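2019-02-05

Bindery notebook, Ralside bench

Back at the big ledger today after leaving it under weights longer than I meant to. For anyone picking this up cold, it is the Clernanden parish account book, the fat one with the split spine, and it has 131 leaves now that the stray ones have been put back where they belong. I went through the foliation again this morning with a cup of tea well out of reach on the windowsill, and I am happy with the order at last. The leaf I was fretting over last month does belong near the back, after the list of hedging payments, and the offset of the ink on its neighbor settles it as far as I'm concerned.

The paste first, as I keep promising to write these things down properly. I made wheat starch paste the slow way, soaked overnight, cooked low and stirred until my arm complained, then left to cool with a disk of damp paper on top so it wouldn't skin over. Pushed it through the horsehair sieve twice. It came out a touch thicker than I like for guarding, so I let it down with water a little at a time until it dropped off the brush in a soft sort of ribbon. The batch before this one went grainy, and I think I rushed the cooling. I have put a strip of tape on the jar and I will throw it out the minute it smells of anything.

Guarding the folds took the rest of the morning. The first 2 gatherings are the worst, worn right through along the fold, and the outer sheets were hanging on by not much more than the old sewing thread. I tore the guards from the lighter Japanese paper (not the cream one in the top drawer, the whiter roll under it) and toned them with a weak wash of acrylic so they would sit down quietly against the old paper. The color is a shade warm. I could live with it once the first pair had dried between blotters, and I'd sooner have it a little warm than that cold gray we ended up with on the Cinon letter books, which I still wince at whenever I pass them on the shelf.

I tried the guards on the inside of the fold for the inner sheets and on the outside for the outer ones, the way I was first taught, and then spent far too long wondering whether the swelling at the spine would be a nuisance. A dry run with all the gatherings stacked and held in my hands says the swell is well within what the rounding will take up. I'll use the thinner linen thread all the same, and go easy on the tension, as the paper in the middle of the book is soft and a bit furry and I can feel it wanting to tear at the holes.

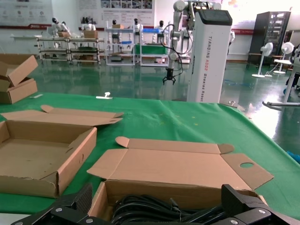

Sewing supports next. The old ones were alum-tawed skin, five of them, badly cracked on the board side but still rather lovely where they passed under the spine linings. I have kept every scrap in a labeled envelope with the thread. The new ones are cut from the skin we bought for the Jayawardena psalter and never used up, and it has been a pleasure to handle – firm, creamy, with just enough stretch. I marked the positions from the old sewing holes with a strip of card and a soft pencil so that no new holes need to be made at all. Two of the old holes near the tail had been torn into a long slot, and those I have filled with a small patch of the same light paper, to be pricked again when dry.

The boards are in better shape than we feared. They are oak, quite thin, and the front one has a crack running down from the head that stops well before the middle. I ran a little glue into it with a fine brush and clamped it between waxed paper and two pieces of scrap. The old lacing channels are clean and can be used again. There is some worm in the back board but it is old and quiet, no fresh dust on the tissue I left under it, and I see no reason to go filling holes that are doing no harm.

A few lines on the leather, so that I don't argue myself around in circles again. Most of the old spine covering can be lifted in one piece, I think, if I take it slowly and warm the spatula a bit. It is red-rotted along the joints and sound in the middle. I consolidated a test patch near the tail and left it alone through lunch, and by the time I came back it had darkened slightly and stopped coming off on my fingers. I would like someone else's eyes on it before I do the whole thing. Please have a look and write what you think in the margin here, even if it is only a grumble!

Supplies. The good blotter is nearly gone, there is enough for one more day of pressing if we are careful and dry the used sheets flat. The linen thread is fine. We want bone folders, as the nice slim one has a chip at the point and it scratched a leaf of scrap when I tested it. The humidity in the back room was on the low side when I came in and I put the tray of water out by the press. It seemed comfortable by the afternoon, though I didn't write the reading down, so take that for what it's worth.

The entry in the ledger I was asked to look at, the one for 1,417 slates, is on the leaf with the brown tide line across the foot. The ink is stable there. I tested a comma first and then the tail of a long s, and neither moved. It can be cleaned lightly with the sponge, no water on that one please.

Left in the press: gatherings 1 to 8, guarded and between fresh blotters, light pressure only. Change the blotters first thing tomorrow. Paste is in the small fridge on the lower shelf.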